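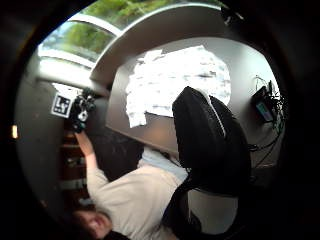 4.2 Walls, windows and the chair in between

We had expected desks to be the richest part of the study, and for the first few visits they were. Then Soler began sketching the walls as well, and the material opened up in a way that still delights us. A desk gets cleared when a project ends or a visitor is due. A wall keeps its layers. In the Adthorpe building we found meeting notes pinned over floor plans pinned over a lunch menu, and the people who worked beneath them could tell us the story of nearly every sheet.

The 129 rooms in our sample were coded for what we call the upright surface: everything fixed, hung or leaned between desk height and the ceiling. Coding was done from the doorway first and then again from the main seat, following the two-position method in Section 3. The second position matters a great deal. A window that looks generous from the door may sit behind a person's shoulder all day, and a screen that seems tucked away may be the first thing they see when they lift their head.

Light was the strongest thread in the interviews. People spoke about their windows with real affection, most of all where there were trees outside. One participant at Stornel could say which branch the light came through at 4 p.m. in September, and had moved her chair twice to keep it off her screen. Rooms with leafy views were also the rooms where people put the fewest things on the glass, even when wall space was short.

Small wall-mounted devices were a surprise to us. They were rarely mentioned in the first 20 interviews, and we nearly left them out of the coding sheet. Yet once Mbwambo started asking about them directly, they drew long answers, mostly about the wires. Figure 6 has a good case of what we coded as "open cabling": a small black unit with a lit screen, and dark cables that loop above it and hang down along the gray wall. Participants in such rooms described the cables as something they had stopped seeing — until a guest asked. At Pathirana, where cables ran inside a cover strip, people talked about the strip far more than we would have guessed, and usually to complain that it had to come off for every small change.

The chair deserves a word of its own. High-backed office chairs hide a good part of the wall from anyone seated behind them, and the tall black backrest in Figure 6 does just this, covering part of the bright white area on the wall. We coded that area as "paper or board, unclear" and left it out of the counts in Table 3. In shared rooms, the effect of a tall backrest added up. Notices hung at seated eye level were the ones colleagues said they missed, and several teams had, without any plan, let their papers creep upward over the years. Mbwambo calls this the high-water mark, and we have kept the name in the analysis that follows.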